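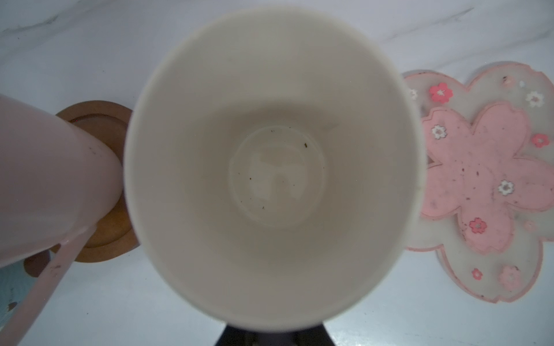 The white cup, with a few dark bits in the bottom.

25/03/2018

So I finally gave up coffee. Well, gave up is strong. I cut down to one a day and I've been in a foul mood since breakfast, so that's going great!

It all started with the dentist in Urstead (who is lovely, but who talks to you while his whole hand is in your mouth) asking how many cups I get through. I mumbled something that could have been three. It was not three. Then I got home and did the math on what I spend at Economou, the little place next to the bus stop, and came out at 218 dollars since New Year. On coffee I drink standing up, in the rain, waiting for the number 17! I could have had the car window fixed.

So today was day one. I had my one cup at seven, which was a mistake, because by nine it was a distant memory and I still had the whole day to get through. I cleaned out the drawer under the oven. I called my mother, who said she never trusted coffee anyway, and then talked for forty minutes about the neighbor's fence. I lay down on the couch with a headache right behind my eyes and felt very sorry for myself.

Pantelis Tsoukalas came by after lunch to drop off the ladder, and of course the first thing he said was "Got any coffee on?" I made him mint tea. He looked at it like I'd handed him dishwater, drank half to be polite, and told me his uncle quit cold turkey once and ended up selling his boat. I'm not sure how those two things are connected and I don't think he is either.
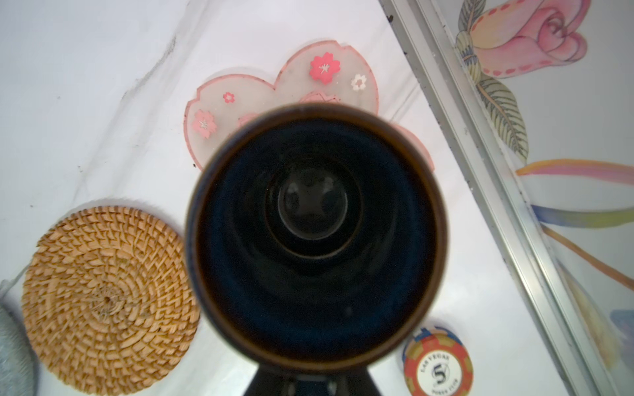 After he left I walked all the way out to Clindthorpe and back along the canal, just to be somewhere without a kettle. It did help, I have to say. The path is still a mess from the winter and I had to climb over a tree, but there were ducks, and a man painting his narrow little boat bright green, and for a whole hour I thought about something else. Mostly about whether I want a boat. (I don't. I get sick on the ferry.)

The plan, if anybody's asking, is one a day until the end of the month, then one every other day, and by July I want to be the kind of person who orders a peppermint tea and means it. Laurențiu Jitaru at work has bet me a lunch that I won't make it to payday. He's already picked out the restaurant, the creep, and it's Mesell, with the tablecloths. I looked at the menu online and the lamb looks amazing, so now I'm doubly motivated.

It's almost ten now and I'm wide awake, which makes no sense at all. Wasn't the whole point that I'd be sleeping like a log? My head still hurts a little. I've had four glasses of water and half a sleeve of crackers, and I've ironed two shirts I don't even like.

Need to remember to buy more mint tea tomorrow, and ask Pantelis if he has the short ladder too. And call about the window.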